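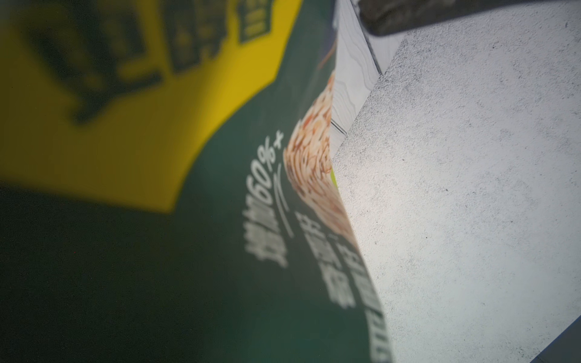 About Sakunach

Sakunach organizes sponsored walks, cycle rides and overnight hikes on behalf of small and mid-sized charities. We handle route design, permits, insurance, registration, transport and event-day staffing. The charity keeps its own relationship with its supporters and receives sponsorship money directly. We do not hold donations at any stage.

The company was set up by Carla Sfeir and Prys Morgan, who had previously run events from opposite sides: Carla as a fundraising manager for a children's hospice, Prys as a mountain leader. The registered office is in the Urban building, second floor, and the equipment store is on the ground floor of the same address.

What we run

Our calendar has two kinds of event. Open events are listed on our website, and any partner charity may enter participants. Closed events are built for a single charity, usually with a minimum of 40 places.

The longest open event is the Nesov Traverse, a 175-mile supported walk completed in 11 stages. Participants carry a day pack only. Main baggage is limited to one soft bag per person and is moved by van between overnight stops. The shortest is the Vurnari Night Walk, which starts at 9 p.m. and follows a signed loop on paved paths.
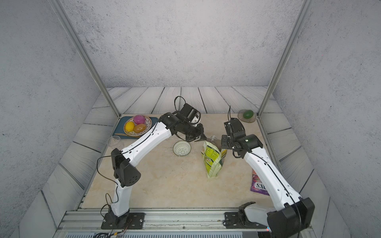

Snack bag on the worktop, with an arm on either side.

Last season 1,294 people took part in our events, of whom 451 were on closed events. These figures count people who started, including those who withdrew on the route. Registrations that were canceled before the start are recorded separately and are available to partner charities on request.

How costs are covered

Each place has a registration fee and an event cost. The registration fee is paid by the participant and is not refundable. The event cost can be met in one of 2 ways:

Self-funded — the participant pays the full event cost, and all sponsorship goes to the charity.
Minimum sponsorship — the charity pays the event cost out of sponsorship raised, subject to a target agreed before registration opens.

Where a charity uses the second option, we ask that the split be printed on the sponsorship form. A template is included in the partner pack.
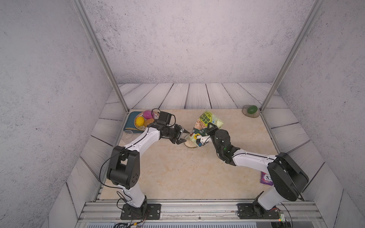
Partner charities are invoiced eight weeks before the start date, based on confirmed numbers. Places released after that point are charged at half the event cost if we can resell them and at the full cost if we cannot.

Safety and staffing

Every event has a written risk assessment, a named event lead and a medical plan. On hill routes the ratio is one qualified leader to ten participants, or one to eight above the tree line. Leaders carry a radio and a satellite messenger. Routes are walked in full by the event lead within the month before the start, and the route notes are reissued if anything has changed.

Staff

Carla Sfeir — Director, partner charities
Prys Morgan — Director, routes and safety
Rongrong Deng — Registration and participant support
Woo-jin Chae — Transport and equipment
Chunhua Li — Finance and invoicing

Leaders, medics and drivers are engaged per event. Recruitment for the coming season opens in February, and applicants need a current first aid certificate at the time they apply.

Working with us

Charities that want to enter an open event can do so at any time until places close. For a closed event, please allow nine months from first contact. Send an outline with the preferred month, expected numbers and any access needs, and Carla will reply with a draft route and a cost per head.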